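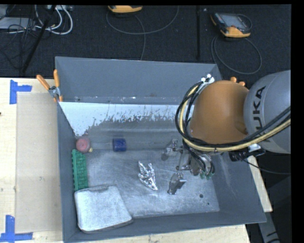

Mar 1, 2018

Bread trials, second batch. Same dough as before, but with the overnight rise in the fridge. Sandamali weighed out 200 g of starter and I did the folding — 4 folds, half an hour apart. The dough was slack after the second one and we nearly added more flour. Left it alone in the end.

Baked one loaf in the lidded pot and one on the stone. Total dough weight 1,718 g before dividing. The pot loaf rose better and has a thin crust that stays crisp. The stone loaf spread, and the bottom was pale in the middle. Oven may be running cool at the back. Nuria is bringing her thermometer to check.

Leftover lentil soup for lunch with the stone loaf. Needed salt, both of them. Vangelis thinks the bread is too sour for sandwiches — Sabina disagrees and took half home.

For next time: salt up slightly, shorter rise, heat the stone for longer. Try the rye from Mridha if it comes. Don't use the Kirkico flour again until we've finished the old bag, as I can't compare otherwise.

Jar needs washing. Starter fed and back on the shelf.

Last updated by Achilleas Vlachopoulos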